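Pakidach returns with Lolis EP on Londstead

Aug 2, 2022

Pakidach has a new four-track EP out on Londstead. It is called Lolis and it is the producer's first release since the Harbor Lights single last winter. The record came out digitally this week, with a vinyl pressing to follow in October.

The title track opens the EP and runs just under eight minutes. It starts with a dry kick drum and a clipped organ chord that repeats every two bars. The bass comes in late, close to the two-minute mark, and once it does the track stays more or less in one place until the break. Pakidach has always liked long intros, and DJs who play his records will know to let this one run. The tempo is 122 beats per minute, a little slower than most of his earlier work.

Second track "Side Street" features vocals by Sulastri Krishnan. Krishnan sang on two songs from the Night Ferry album, and she wrote her own words for this one as well. She sings low and close to the microphone for most of the track. There is only one real chorus, and it comes after the break, where her voice is doubled and pushed wide across the stereo field. The rest of the time the vocal is treated almost like a percussion part, with short phrases dropped in between the hi-hats.

"I sent him a full song with three verses," Krishnan said. "He kept one verse and the last line of another. I was annoyed for a day and then I heard it loud and I liked it."

She recorded the vocal at home over two evenings and sent the files across. The two did not meet in person until the track had been mixed. A longer version with all three verses exists, and Krishnan has played it live a couple of times with a keyboard player, but there are no plans to put it out for now.

On the flip, "Low Tide Tool" is a stripped drum track aimed at DJs. It has no melody to speak of, only a filtered noise sweep that rises and falls every 16 bars and a tom pattern that shifts slightly each time it comes around. It was made in one afternoon on a drum machine and left mostly as it was. The kick is heavier here than anywhere else on the EP.

The closer is "Krishnan Dub," a reworking of "Side Street" that takes out nearly all of the vocal and puts a long tape delay on what is left. It is the slowest and deepest track of the four. The bassline from the original has been replayed an octave down and the hi-hats are gone until the final minute. Listeners who know Pakidach from his ambient tapes will probably go to this one first.

The EP was recorded over the spring and mixed in a single week. Pakidach said he wanted to get away from the large sessions he had been working on.

"The album had songs with 95 channels open," he said. "I couldn't remember what half of them did. On this one I told myself 10 and no more. If I wanted to add a part I had to take one out."

That limit shows most clearly on the title track, where each sound has plenty of room and the changes are small. The organ chord never moves. What does move is the filter on it, which was played by hand in one take and not edited afterward. There is a spot near the end where it closes too far and the chord nearly disappears. Pakidach said he thought about fixing it and decided to leave it in.

Londstead is pressing 254 copies on black vinyl. The catalog line on the label's site lists it as a 12-inch at 45 rpm, with two tracks on each side. There will be no repress, and the label says a little over half of the copies are going to shops, with the rest kept for mail order. Preorders from the site come with a download of all four tracks plus an instrumental of "Side Street" that is not on the record. The instrumental will not be sold separately.

The label started out putting cassettes in the mail and moved to vinyl three years ago. Lolis is its second 12-inch of the year. The first was a split record that sold out before it reached most stores, and copies have been hard to find at a normal price. Londstead has said it will limit mail orders for Lolis to two per customer.

Two of the new tracks have already been heard in clubs. "Low Tide Tool" has been turning up in sets since late spring, usually without a name attached, and a short clip of it passed around on track ID forums for several weeks. One thread on the subject had reached 928 posts by the time the label confirmed the title. Several people in it had guessed that the track was an old reissue.

Pakidach will play three live dates to go with the vinyl release, all in October. Krishnan will join him for the first of them and sing "Side Street" along with one song from Night Ferry. The other two are solo sets using the drum machine, one synth and a delay unit. Venues and ticket details are due from the label later this month. He will also play a handful of DJ sets before then, mostly opening slots. 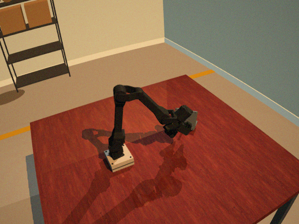
House / Deep House

A remix package is planned for early next year. Two remixes of the title track are finished and a third, of "Side Street," is still being worked on. Londstead has not given out the names of the remixers yet, apart from saying that one of them has not released anything before. The remixes will be digital only unless there is enough demand for a second 12-inch.

As for a new album, Pakidach said he has started on some material but is in no hurry. He is working with the same small setup he used on Lolis and has six or seven sketches, most of them under 120 beats per minute. Krishnan has heard a few of them and is writing for at least one. She is also finishing a solo EP of her own, which she has produced herself and which does not have a label so far.

Lolis is available now as a download and on the usual streaming services. The vinyl ships in October. Shops can order through the label directly.

Track list:

A1 Lolis
A2 Side Street (feat. Sulastri Krishnan)
B1 Low Tide Tool
B2 Krishnan Dub

Filed under: News, New Releases, House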